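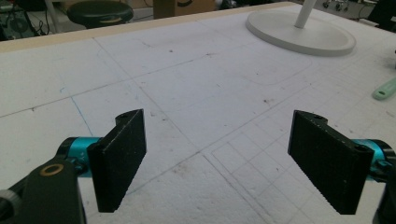 Foam tabletops: a gallery from a doubter

I have been told for years that a sheet of white foam is all the work surface anyone needs. It's light, it's cheap, it's kind to blades and fingertips, and when it gets ugly you throw it out and cut another. I have my doubts about most of that. I went along with the idea in March anyway, mainly to have something firm to complain about.

What follows is a small gallery from the bench. I've kept the comments short. If you want the case in favor, Walid Aoun will make it at length. He has sold me on the stuff 2 separate times, and I've regretted at least one of them.

The grid

Pencil lines on foam look very smart for a short while. The idea is that you always have a ruler under your work and never go looking for one. Fine, but a pencil wants a hard surface to push against, and foam gives way. Press lightly and the line is so faint you have to hunt for it. Press properly and you've made a groove, and the next line you draw will fall into it.

I also don't see why people draw small squares in one corner and big panels everywhere else. Walid says the small squares are for small work. Small work has never once stayed in its corner on any bench of mine.

The wooden border

I'll give this one a pass. Foam edges crumble if you lean on them, and everybody leans on them. A strip of wood along the far side at least gives the eye somewhere to stop. Whether it needs to be a nice pale wood is another matter. The Bostmont catalog would like you to think so, at 44 dollars a length. Scrap does the same job.

The open middle
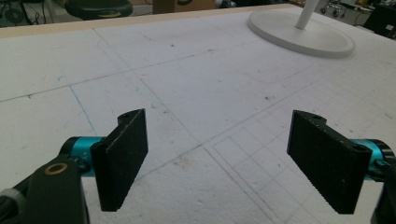
Cleaning is where the foam people go quiet. A painted board can be wiped and a steel one can be scrubbed, but foam takes a mark and keeps it. You can rub at it with a damp cloth – I have, for longer than I'd like to admit – and mostly you end up with a bigger mark and a few loose crumbs. The tiny dark specks and grayish scuffs across this surface are the usual sort, and I wouldn't bother chasing any of them. Orero sells an eraser block that claims to lift scuffs from "all light surfaces." I tried it on an offcut. The offcut got thinner.

Would I do it again?

Maybe, for light jobs. Some 300 hours is the working life Walid quotes for a sheet, and I'd love to know who held the watch. A Darwish cork mat costs more and weighs more, and it looks worse on the day you buy it, but I trust it further. I have one rolled up under the stairs.

More pictures once the second sheet is in. I'm leaving the grid off that one, and Walid can bring his own ruler.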